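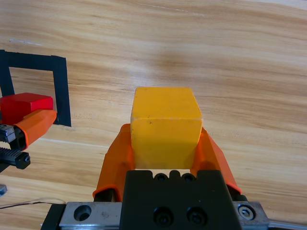 Chapter 7
Counting Without Numbers

My first job out of college was in the grain office at Unudcombe, and I was terrible at it. I could do calculus, sure, but I couldn't look at a pile of sacks and say if it was bigger than the pile beside it. My boss, Kerstin Wegener, could do it from the doorway while drinking her coffee! She never counted. She matched: one sack here, one sack there, and whichever pile had some left over was the bigger one.

That trick is what mathematicians call a one-to-one correspondence, and we're going to live with it for the whole chapter (so get comfortable). You already use it. If every chair in a room has a person in it and everyone is sitting down, you know there are as many chairs as people, whether that's 2 or 2,566.
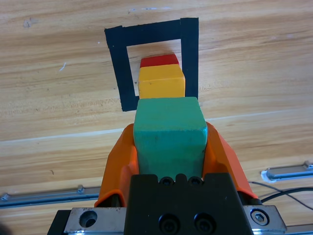 Figure 7.1 A green cube.

Pairing gets strange once the piles never end. Take the whole numbers 1, 2, 3 and so on, and pair each one with its double. Nothing is left over on either side, so there are just as many even numbers as whole numbers. I remember arguing about this with my roommate, Ntombi Lekota, until well past midnight, and I lost. You may want to argue too, and I hope you do – grab a pencil and try to find a number I missed.

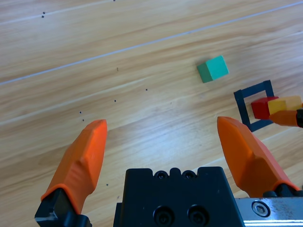
7.1 Matching Two Sets

Let's start small, with sets you could write out on the back of an envelope. Suppose set A holds the letters p, q and r, and set B holds the numbers 4, 5 and 6. Pair p with 4, q with 5 and r with 6. Now find the other five ways to do it before you read on.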